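Budgeting for a first robot cell for PC teardown: what am I forgetting?

Posted in Equipment & Planning
Asked by Larnby, 25 May 2025

We refurbish office desktops and I finally have approval to plan a small arm cell for pulling parts out of towers. I'm so excited about this! The arm itself is quoted and settled. What I can't pin down is everything else: table, gripper, fixtures, spares. I have 1142 dollars left for the table and fixtures, and a separate pot for tooling. Is that workable, or should I go back and ask for more before we order?

Tae-yang Ham
14 helpful votes

Great project, and you're asking at the right time. Put the table first. Get slatted aluminum extrusion if you can, because you will move your fixtures far more often than you expect and slots let you do that without drilling. Buy it bigger than the case plus the arm's footprint. Ours has a tower on its side and a fixture plate next to it, and I'd still take another foot of length. 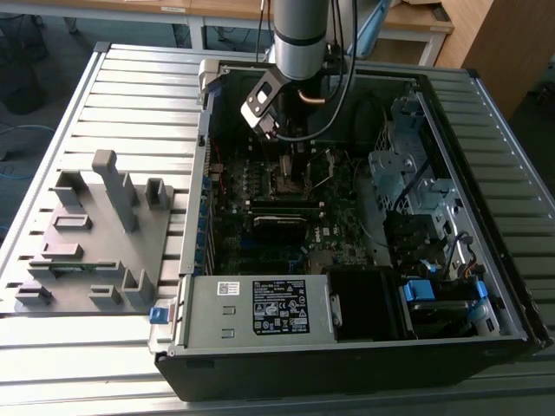

Dell tower on its side with the panel off, gripper over the motherboard, gray fixture plate at left.

Look at how close things get in there — drive cage, power supply, memory slots, all in one box. Measure the widest part of your gripper bracket (the bracket, not the fingers!) against the tightest gap you need to reach before you pay for anything. We skipped that in March and bought a second bracket.

For fixtures, start with plain plastic plates. We paid 78 dollars for our first one and 51 for the next, and I love being able to change a design without flinching. Also budget for cable management on the arm. Hanging cables and open cases are a bad mix.

Your 1142 is tight but I think it works if the table is secondhand.

Ji
3 helpful votes

keep 1000 back for spares. fingers wear out

Lelletti

Agree with Tae-yang on the table. What controller are you getting? We run Stimulard and the license renewal wasn't on our original quote, so ask about that too.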